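How to plan a full day at Cloltano Park with a season card

My sister-in-law Solveig Wallin asked me to write down how we do our park days, so I put it on this page for other people also. We have had cards for Cloltano for four years and we go mostly in the low season. The steps are for a family with at least one child who wants to ride everything.
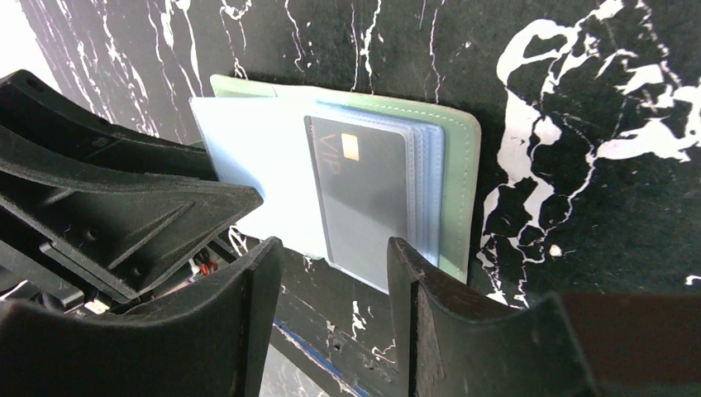
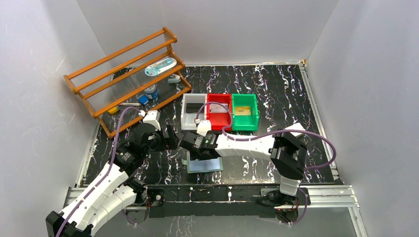
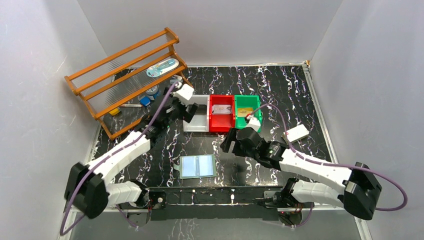
The card holder is in the first picture.

Step 1. Check the opening hours the evening before
The park changes its hours often, especially in January when only the front half is open. Look at the calendar on the park site and then at the list of closed rides, which is on a different page. Last winter we drove two hours and Madigan, the big wooden coaster, was closed for track work. It was written on the list, but I had only read the calendar.

Step 2. Choose the right parking
There are two lots. The north lot is closer to the main gate, but it takes a long time to leave it at night. We use the east lot and walk by the lake path. It is free with the gold card, and with the silver card you pay half.

Step 3. Be at the gate before opening
Be there 34 minutes before the hour. I know this sounds too exact! It comes from Ottar Torvik, who runs our coaster club and writes down everything. The gate opens half an hour early for card holders and the remaining minutes are for the bag check. Have your card in the hand, not in the bottom of the backpack.

Step 4. Go to the back first
Most visitors stop at the first coaster they see, which is Pamero. Do not do this. Walk past it and continue to Madigan, where you can usually ride two times before the line becomes long. The track is 4000 feet and the back row is the best one, but it shakes. If you have neck problems, sit in the middle of the train.

After Madigan, take the small bridge to the swings. Pamero can wait until lunch time, when its line gets shorter again.

Step 5. Eat early or late
The restaurants are full from noon until half past one. We eat at eleven, at the grill behind the carousel. You can bring your own food in a soft bag, but the tables are outside the gate, so ask for a hand stamp when you go out.

Step 6. Use the afternoon for shows and water rides
The lines are longest between one and four. This is the time for the theater, the train and the river ride – the train line moves quickly also on full days. Put phones and cards in a locker before the river ride. The lockers ask for a four-digit code, and you must remember the locker number too. We had 2344 last time and spent a long while in front of 2052, quite sure that the door was broken.

Step 7. Stay for the last hour
Many families leave at dinner time. In the last hour we have walked directly onto Pamero several times. A ride closes its line at closing time, but everyone who is already in the line can still ride.

If you lose your card
Go to guest services, to the left of the main gate. They print a new one the same day if you can show an ID. The first replacement is free and after that there is a fee.

If something has changed at the park, please write to me and I will correct the page.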